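The Cabinet I Kept Walking Past

I've written about paint, rugs and one truly awful futon in these pages, but I had never given a single paragraph to the low office cabinet. Then in April I moved my work stuff into a shared studio in Flumuldale, and suddenly storage was all I could talk about (sorry, everyone).

My rule going in was simple: papers get one cabinet, and when it's full, something leaves. I hauled 36 folders over from my old place and recycled most of them in one grumpy, dusty afternoon.

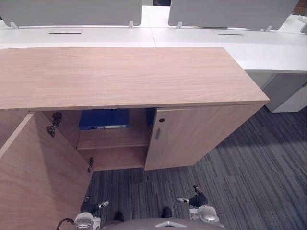
Shakuntala Prajapati, who has the desk across from mine, thinks I went too far. She keeps everything — receipts, warranties, a takeout menu from a place that closed — and she can find any of it faster than I can find my keys!

I still like a bare shelf, though. A box file can lie flat, the doors shut without a fight, and I get a top I can spread drawings out on. If you're shopping secondhand, open both doors, jiggle the hinges and ask whether the key still exists. Mine cost 100 dollars, and I'd pay it again tomorrow.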